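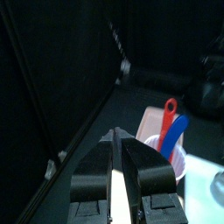
Zwischenbericht an die Yordanov-Stiftung: Erschließung der Flurnamenkartei Hilier

1. Stand der Arbeiten

Die Kartei umfasst nach abgeschlossener Durchsicht 1.742 Karten. Im Antrag waren wir noch von einem kleineren Bestand ausgegangen, weil der Nachlass des früheren Kreisvermessers damals nicht einsehbar war. Er wurde im Februar übergeben und in die Zählung aufgenommen. Vollständig abgeschrieben und mit einer Lage im heutigen Kataster verknüpft sind 1.347 Karten. Bei den übrigen fehlt meist die Zuordnung, in einigen Fällen auch eine gesicherte Lesung der Schrift.

Das Scannen hat die Firma Femari im März abgeschlossen. Die Dateien liegen auf dem Server des Kreisarchivs und zusätzlich auf einer externen Festplatte im Magazin. Bei der Abnahme waren 50 Scans zu beanstanden, überwiegend wegen abgeschnittener Randnotizen. Femari hat sie ohne Mehrkosten neu angefertigt.

Duyên Lý betreut die Abschrift und die Abstimmung mit dem Katasteramt. Nataša Janevski führt die Gespräche mit Ortskundigen und prüft die Mundartformen.
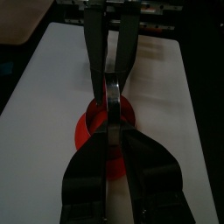 Weißer Tisch mit rotem Ring

2. Gespräche mit Ortskundigen

Geplant waren im Berichtszeitraum Gespräche in allen sechs Ortsteilen. Stattgefunden haben sie in fünf. In Oberhilier haben zwei Gesprächspartner krankheitsbedingt abgesagt, die Termine werden nach der Heuernte nachgeholt. Insgesamt liegen knapp 30 Aufnahmen vor. Sie dauern zwischen 20 Minuten und zwei Stunden und sind bis auf die drei letzten verschriftet.

Für die Zuordnung waren besonders die Angaben zu den Wiesen am unteren Bach ergiebig. Die Karten führen dort »Brühl«, »Vorderer Brühl« und »Brühlacker« als getrennte Namen, das Kataster kennt nur einen. Nach den Aussagen aus Hilier-Dorf gehörte der Brühlacker bis zur Flurbereinigung zum Schulgut und lag jenseits des Grabens. Wir haben ihn entsprechend eingetragen und mit dem Vermerk »mündlich« versehen.
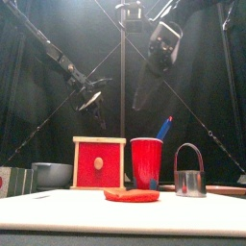 Ähnlich liegt der Fall bei der »Hölle« oberhalb der Ziegelei. Auf den Karten gibt es zwei verschiedene Flächen dieses Namens. Eine davon dürfte auf einen Übertragungsfehler aus der Zeit um 1930 zurückgehen, der Beleg dafür steht noch aus. Frau Janevski hat beim Pfarrarchiv Einsicht in die Zehntregister beantragt. Bis zur Klärung bleiben beide Flächen als unsicher gekennzeichnet.

3. Datenbank

Die Datenbank läuft seit April in der Anwendung Rorkgate. Der Import der ersten Abschriften verlief mit Ausnahme der Sonderzeichen problemlos. Das lange s und die Kürzungsstriche mussten von Hand nachgetragen werden, was etwa zwei Arbeitswochen gekostet hat. Für die restlichen Karten ist die Eingabemaske angepasst worden.

Die öffentliche Suche ist noch nicht freigeschaltet. Offen ist, ob Besitzernamen aus der Zeit nach 1950 angezeigt werden dürfen. Wir haben dazu beim Kreis eine schriftliche Auskunft angefordert.

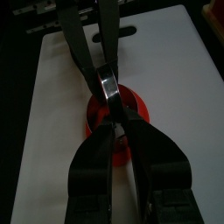 Sollte sie bis August nicht vorliegen, schlagen wir vor, die Suche zunächst ohne das Feld »Besitzer« zu öffnen. Für die meisten Anfragen, die uns bisher erreicht haben, wird dieses Feld nicht gebraucht.

4. Mittel und weiterer Ablauf

Die Personalmittel werden planmäßig abgerufen. Bei den Reisekosten bleibt ein Rest, den wir für die zusätzlichen Abschriften aus dem Nachlass verwenden möchten. Ein Umwidmungsantrag liegt bei.

Bis Oktober sollen die noch offenen Karten bearbeitet sein. Die Gespräche in Oberhilier sind für Juli vorgesehen. Der Druck des Namenverzeichnisses verschiebt sich auf das Frühjahr, das Manuskript geht im Dezember an die Setzerei.

Anlagen: Umwidmungsantrag, Mittelübersicht, Liste der unsicheren Zuordnungen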